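Stop Buying Grippers by the Spec Sheet

Most of the gripper comparisons I read are tables. Stroke, force, weight, price, and a row of check marks. I have made a few of those tables myself, and I no longer think they help anyone choose.

At our shop in Candadthorpe we spent most of the spring trying out fingers, wrist cameras and controllers on a pair of small arms. The budget was 3000 for everything, which rules out most of the catalog. Matilde Antunes did the wiring and I ran the trials. Our parts were ordinary metal ones, flat and round, the sort of thing that comes across a repair bench all day.

The first gripper we tested had the best numbers of the lot. It cost 680 and it closed harder than anything else we could afford. It was also bad at thin plate. The fingertips were thick and rounded, and a plate lying flat gives you very little edge to get under. Force doesn't help when the fingers can't reach the part. We went back to a plain two-finger design with narrow tips and the problem mostly went away.

I would put camera placement ahead of grip force for this kind of work. A camera over the bench sees everything until the arm moves in, and then it sees the arm. Mounted at the gripper, it looks where the fingers are going. You pay for that in cable, which has to follow the arm without snagging, and Matilde redid ours more than once.

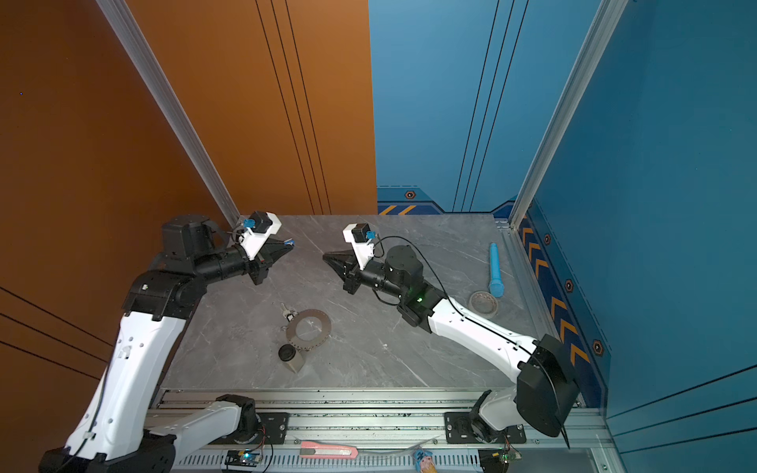 What I Would Test Instead

Pick eight parts you really handle and leave the easy ones out. Include something thin and flat, a ring, and a short cylinder that rolls. Put them down the way a person would, a bit careless, and run 1000 picks over a week or so. Write down every miss and what kind it was. Teresa Fonseca at Hillulwood keeps her log in a paper notebook, and I have learned more from it than from any brochure.

Controllers deserve the same treatment. We liked the Voritz unit on the first day because setup was quick. By the second week we were tired of it — every small change to the closing speed meant stopping both arms. The slower one to set up is the one we kept.

Vendors could publish miss logs if buyers asked for them. I have started asking. So far one has sent me something useful, and it was four pages of failed picks on washers.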